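Last updated: 2021-03-01

Search this site Enter keywords Go

The two-arm bench kit from Cladia sells for $3,454, and I think most small shops should wait before buying one. The arms are fine. What comes with them is thin.

Setup took me an evening. The manual is 147 pages, and the part on running both arms together is hard to find. Gurnier sells a one-arm kit for under $2,000 with better instructions. 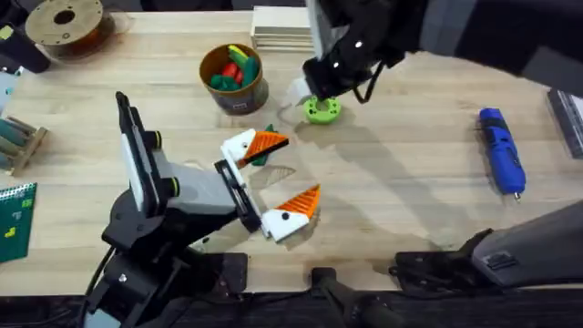
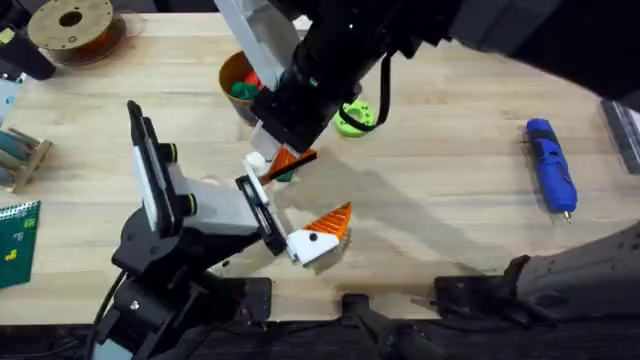
My main complaint is with the price of the fingertips. Cladia treats them as spare parts and charges $132 for a set, so a buyer who does a lot of gripping work will feel it by November. I would skip the set and print them. The orange ridged tips on white bodies are 3D-printed pieces, and any shop that keeps a spool of filament on the bench can make its own if the company hands over the files. Cladia should put those files in the box. Hayes already does this for its smaller arm.

The service plan is the other weak point. It covers the motors and leaves out the cables and clamps. A company asking this much for a kit should cover all of it for a year. Until it does, I would buy one arm, learn it well, and add the second later. Iltilitz rents them by the month, and that is a cheaper way to find out if two arms suit your work.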